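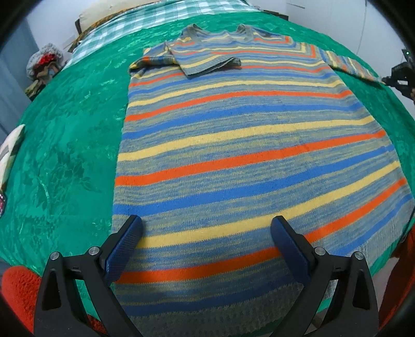

## Week 6 handout: What does a folding cell really cost?

Vendors like to quote the arm. Read any quote with a pencil in your hand and ask what has been left off the page.

Take the Nosley proposal from the reading. It asks for 93 hours of recorded garment handling and gives no line for the people doing the recording. A striped sweater on a satin bedspread is slow work. One sleeve is folded in across the chest, the other runs out to the side, and somebody has to decide what counts as a good fold before the clock starts. Labor belongs in your budget, in its own row.

Other rows that tend to go missing:

- Spare finger pads. Gallau wants $200 a set – ask how long a set lasts, and get the answer in writing.
- Storage and labeling. Juladness bills $600 a month after the trial.
- Repeat sessions when the first batch gets thrown out.
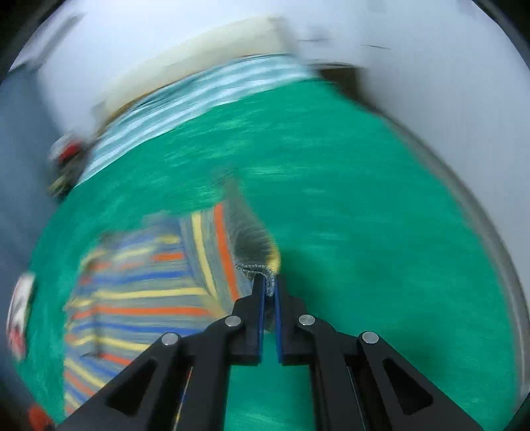

**Benito Olmedo**
*Lecturer, Equipment Planning*

Pinching up one edge of a knit is the step every sales video shows. I'd pay very little for it. Ask Öberg for results on garments you bring yourself, with failed grasps left in the count. Their brochure says 700 trials and never says on how many different items.

For Sunday, by upload: rework the Nosley budget with the missing rows added. Mark each figure as quoted, measured or guessed. If most of yours are guesses, say so on the first page – I will be checking.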